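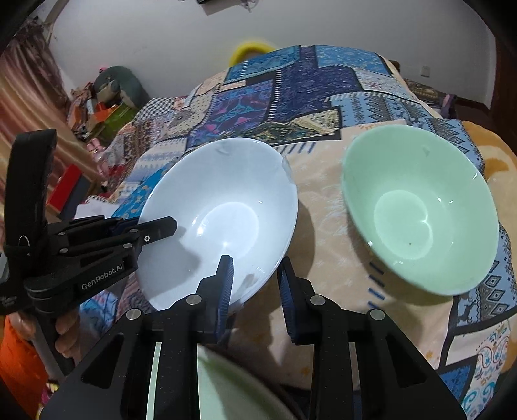
*White bowl and mint bowl on the bed, with a bit of a third, paler green one.*

**dayana_ochoa** wrote:

Moving to a smaller place in September, and my sister keeps telling me to do the "lay it all out on the bed" thing with the dishes before I pack. She read it in some decluttering book. You spread everything on the bed, live with it for an afternoon, and supposedly you see what you have.

I'm doing it and I'm not convinced. What I see is bowls on a quilt. I already knew I had bowls. My back likes the height of the bed better than the kitchen floor, I'll give it that much.

The real question is whether a mismatched set is worth moving. I've got white, mint, pale green, a kind of mauve, and a white one with black dots I've never liked and always use. My sister says keep one color and let the rest go. Clinley has a plain white set for $112 and she thinks I should just start over. Has anyone done that and been glad a year later?

---

**leif_skjelbred** wrote:

No. I did it two moves ago. Gave away a whole shelf of odd plates, bought the matching set, and within the year I'd broken enough of it that it didn't match anymore in the sense of there being enough for dinner. Then the store had changed the shape.

Also I don't see what the bed adds. A table does the same job and nothing slides.

---

**LeokadiaS** wrote:

> Also I don't see what the bed adds.

It's soft. You set a plate down hard on a table and you hear about it. I've packed for four relatives and always used a bed with the cover left on. Put something you can wash underneath and you're fine.

Dayana, mint and pale green next to white look perfectly good together, I'd hardly call that mismatched. People pay extra for that.

---

**leif_skjelbred** wrote:

People pay extra for lots of things. And a bed is only soft until somebody sits on the edge of it and the whole lot rolls to the middle.

---

**dayana_ochoa** wrote:

OK, one more from the bed. Opinions on what goes, please, and try to be ruthless. My sister will be reading this.

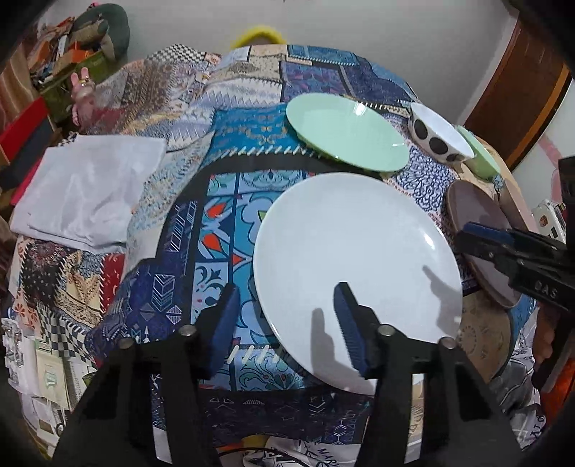
*More of the lot: big white plate, the dotted bowl, mint, mauve-brown, and a folded white cloth.*

The large white plate is the one I can't decide on. It didn't fit the cabinet at the last apartment and I doubt it fits the new one. I use it when people come over, so maybe at Thanksgiving and once more if I feel guilty.

---

**linneah** wrote:

Keep the big plate. It's the only thing in there that can hold a whole chicken, or a cake. Store it standing up behind the cutting boards.

I'd let the mauve-brown one go. Everything else is light colored and that one always looks like it came from another house.

---

**ragnvald_l** wrote:

I'd do the reverse. Dark plates hide knife marks. On a white one you'll see every gray line a steak knife leaves.

But I don't buy the whole idea of picking by color. What do you eat? If it's soup and cereal, keep bowls. If it's toast, keep plates. My brother in Skurnotdale got rid of everything but dinner plates on some minimalist kick and now eats his oatmeal out of a measuring cup.

---

**linneah** wrote:

The measuring cup has a handle, so he may be on to something.

---

**LeokadiaS** wrote:

Use that folded cloth, by the way! Towels, pillowcases, napkins, all of it goes between plates. You have to move the linens anyhow. I stopped buying paper years ago.

---

**dayana_ochoa** wrote:

I was about to order the Brimel dish kit, the one with the foam sleeves. The ad says it saves "up to 200 dishes." Saves them from what? Does anybody have it?

---

**ragnvald_l** wrote:

Had it. The sleeves are too tight for deep bowls and too loose for saucers. The box was OK. I'm still using the box.

---

**leif_skjelbred** wrote:

Can't believe I'm agreeing with Leokadia but cloth is fine for plates. I would not trust it for bowls stacked inside each other. Cloth shifts, then the rims knock. Crumpled paper in the bottom of each bowl, then the next one. Plates on edge like records, heavy ones at the ends.

---

**LeokadiaS** wrote:

Never lost a bowl to a pillowcase. A teapot lid once, but I was driving.

---

**dayana_ochoa** wrote:

So the count is one vote to dump the mauve, one to keep it, and the box was OK. Very helpful, thank you all.

For now: not buying the Clinley set. The big plate comes, and so does the dotted bowl, fine. The mauve goes in a "maybe" box, which I know is cheating. Leif, I'll do paper in the bowls and cloth on the plates and report back with the casualties.

My sister just texted that I "missed the point of the exercise." Possibly.

---

**linneah** wrote:

Measure the new cabinet before you tape anything shut. Depth too. Ours was 2 inches too shallow for dinner plates and we'd already signed.

---

**leif_skjelbred** wrote:

And you kept them where?

---

**linneah** wrote:

On top of the fridge. Still there.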